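Trevanora Bimanual Workcell: Set-up and Operating Guide

Section 4. Recording demonstrations for the cap handling study

4.1 Purpose of this section

This section sets out the procedure for recording demonstrations on the two-arm workcell at the Andthorpe laboratory. It applies to the cap handling study, in which a learned policy is compared with a human operator on the same soft objects. Operators are expected to have read Section 3 (Powering up and homing) and to have completed one supervised session before recording alone.

The study asks whether demonstrations that include small corrections lead to a better policy than demonstrations that are clean from beginning to end. The recording procedure therefore differs from the general one in Section 5, and the two must not be mixed within a single session. Recordings made under the general procedure are stored separately and are not used in the comparison.

4.2 Preparing the operator station

1. Confirm that both follower arms are in the home position and that the Vimov control program reports them as ready.

2. Take hold of the leader arms by their handles. Keep the wrists relaxed and the elbows close to the body. The leader arms should be held in approximately the same posture as the followers before the link is engaged.

Caution: Do not engage the link while a leader arm is being moved. The follower will attempt to match the position of the leader at once.

3. Open and close each leader handle fully and check that the matching gripper follows without delay.

4. Open all camera views and leave them open for the whole session. The wrist views are recorded together with the workspace view and are of equal importance to the study. Check that each view is sharp at the distance of the tabletop. The upper part of the arm may enter a wrist view when the elbow is folded, and this is acceptable. 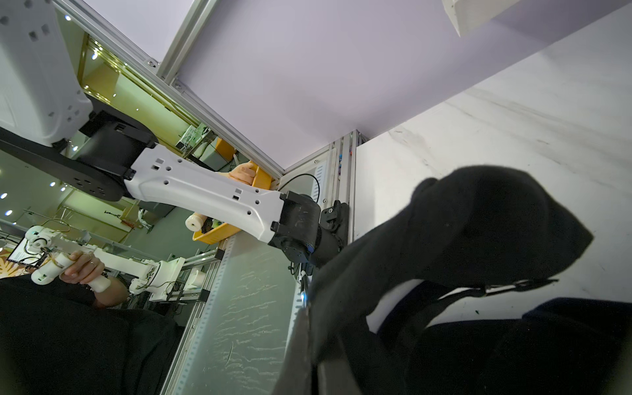 Figure 4-1. Close-range view along the right arm, with the operator's hand on a leader arm at lower left.

5. If a wrist view is blocked for the greater part of a trial movement, adjust the posture of the arm and repeat the check. The camera bracket must not be loosened during a session. A change of camera angle makes the recordings before and after it unsuitable for use in the same training set.

Note: Loose clothing and lanyards should be kept clear of the leader arms. Rings may be worn, provided that they do not catch on the handle.

4.3 Setting out the objects

1. Place the caps within reach of both grippers, towards the middle of the table. The starting layout should vary from one recording to the next. Caps may lie crown up or be turned over, and the brims need not point in the same direction.

2. Leave the vase of artificial flowers and the gardening gloves towards the back right of the table. They take no part in the task and serve as background objects. The policy is expected to work with them in view, and they should not be removed between recordings.

3. Bring both grippers in above the caps and pause. At this point the operator should be able to reach the first cap with either arm without the wrists touching. 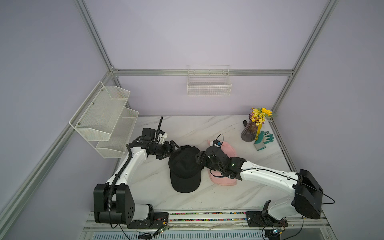

4.4 Recording a demonstration

1. Start the recording and wait for the tone before moving.

2. Approach the first cap from above. Lower the gripper until the jaws meet the fabric, then close them slowly. A cap offers little resistance, and a quick closing movement tends to push it along the table.

3. Where the layout includes more than one cap of the same colour, begin with the cap nearest the front edge. This rule applies to every operator and removes a source of disagreement found in the pilot recordings.

4. If the grip is lost, do not stop the recording. Open the jaws, lift clear of the cap and try again. Attempts of this kind are the corrections with which the study is concerned.

5. Keep the second arm still unless it is needed. Unneeded movement was the most common fault in the pilot set.

6. End the recording when both grippers are open and clear of all objects. Mark it as "clean" or "corrected" in the session log. A recording that contains a collision between the arms is to be marked as "rejected" and is not to be deleted.

Each operator records 20 demonstrations in a session, with a rest of at least 12 minutes at the halfway point.
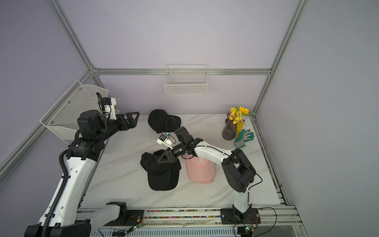 Trevanora Institute, Department of Robot Learning, Andthorpe

4.5 Results to date

The training set at the close of the first phase held 1059 accepted demonstrations. Two policies were trained, one on clean recordings alone and one on an equal number drawn from both groups. The second policy recovered more often after a missed grip. It was also slower in its first approach, and the reason for this has not been established.

These results concern caps only. They should not be taken to apply to gloves or other soft items, for which a separate series is planned in co-operation with the Tsakiris group.

4.6 Reporting faults

Faults in the arms, cameras or leader handles are to be reported to Janaína Guerra before the next session begins. The report should give the number of the recording in progress and state which arm was affected. Form 11 is used for this purpose and is kept at the operator station.

Section last revised February 7, 2022.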